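Pivberg two-finger gripper kit for light arms

In stock, ships from our Grodari warehouse
Price: $1154 per kit, tax extra
Page last updated 2023-11-15

Hi, Notburga Zwahlen here. I look after grippers and mounts at Cotalus, and I write these pages myself, so if something is wrong or confusing you can blame me and I'll fix it. I get a lot of emails that start with "we've got $2000 left in the budget, what can we do with it?" and this kit is very often my answer (with a bit left over for spare fingers and a decent clamp, please buy a decent clamp).

What you get
Gripper body with two fingers fitted
Wrist plate and screws
Power and signal cable
Two spare finger pads
Printed setup sheet

What you don't get
The arm, the table, the wrist camera or its mount. I know, I know. The camera mount used to be in the box, but half of our customers already had one they liked better and the other half wanted a different angle. It's now its own item and you can add it at checkout.

Will it suit your job?
If your parts are small and light and you mostly want to pick them up, turn them and put them down somewhere else, yes! Pens, tubes, caps, little bottles, that sort of thing. I'm a big fan of starting with a marker. They're cheap, they're an awkward enough shape to show up a sloppy setup, and there's always one in a drawer. Do leave the cap on, though. I've spent an evening sanding a bench top and I don't recommend it.
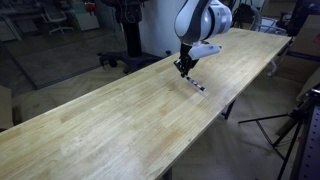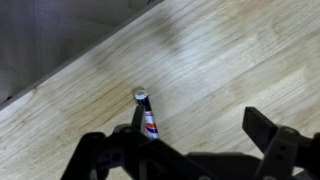
Marker work on a blond wood tabletop: from across the bench, and from the wrist camera.

If your parts are heavy, greasy or floppy, write to me before you order. I'd much sooner point you at the Mota jaw set (dearer, and slower to arrive) than have you send this one back.

Planning the rest of your budget
The gripper is the easy line on the quote. The bits people forget are the ones that hold everything else up. You'll want a stand for each camera that isn't on the arm, something solid to mount the arm on, and a table that doesn't wobble when you lean on it. A pale, plain top is lovely to work over, but it can throw a fair bit of light back at a wrist camera, so try your lamps in a few spots before you screw anything down. Colour matters too, and dark fingers over a light top are pretty easy to see.

Then there's time. Allow nearly 6 hours for the first setup if you haven't fitted a gripper before. Notburga Ammann in our support team (yes, two Notburgas, please use surnames when you ring) can do it in a lot less, but she's done heaps of them. Her tip is to run the cable with the arm at full stretch and tie it down last.

Leave some floor space as well. Tripod legs take up more of it than you'd think, and you still need to walk past.

Buying more than one
Labs and schools often ask about a set. There's a discount from the second kit onward, and I can split the invoice over two budget years if your office needs it that way. We changed the quote form in September, so if you have an old one saved, please grab the new one from the downloads tab. The old form still has the previous shipping rates on it.

Spares
Finger pads wear out. Fingers get bent when somebody drives them into the table, and I've done it too. Both are kept on the shelf at Grodari and go out in a padded envelope. The screws are a standard size and your local hardware store will have them.

Returns
Send it back in the original box with all the screws and we'll refund the kit. Pads that have been stuck on can't come back, sorry.

Add to cart | Ask Notburga Z. a question | Download quote form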